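Notebook - hand-held gripper, bowl nesting
25 December 2021
Esben Norðdahl, with Nestor Evangelista on the log review

Fault: left finger lets go late on release

Second time we have seen this. The first was in May on the Padilla unit and we wrote it off as dirt in the slide. Same symptom today on the Hevevside unit, which has clean slides and new pads, so the dirt explanation is out.

What happened. I was running the nesting task on the lemon cloth. Pick up two bowls together, move them, set them down, open. On attempt 49 I opened the grip and the right finger came off the steel bowl at once. The left one stayed against the rim of the orange bowl. I was already moving my hand back, so the pair got dragged along the table and tipped. The steel bowl went over the edge and hit the tile. Small dent in the rim. Nobody hurt, glass plate not touched.

Nestor pulled the log. The command goes to both fingers together. The right finger reports moving straight away, the left one reports moving 400 ms later. No current spike on the left, so I don't think it is jammed mechanically. It looks more like the left side is waiting for something.

Went back to single bowls for a while and could not get the fault at all. It came back only with the nested pair, when the fingers are on different bowls and the load is uneven.
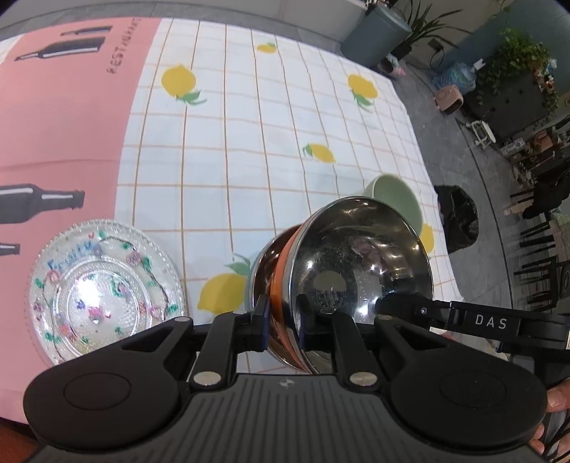
What we checked

Pads: both seated, no glue showing, no tackiness.
Rivets: tight on both fingers, no play.
Cable: swapped for the spare, no change.
Firmware: Unden build, same one on both units. The old Rarex build is still on the bench laptop. Loaded that and ran the nested pair again - no late release, but it drops the pair on the lift if I tilt it much, so it is no use as a fix.

My guess is the slip hold in the Unden build. It keeps a finger closed if it thinks the object is sliding, and with two rims rubbing on each other the left side reads that as slip right up to the moment of opening. Nestor is not convinced and thinks the position sensor is slow to wake. His test is easy enough: log the raw sensor and see if it lags too.

Until this is sorted

Nested pairs are off the task list on both units. Single bowls are fine.
After opening, hold still until both fingers read open on the display, then back off.
Move the glass plate off the table before any bowl run. I left it on today and should not have.

To do: raw sensor log (Nestor), slip hold switched off and the nested pair repeated over foam (me). Dented bowl is on the shelf with a tag, do not use it for runs.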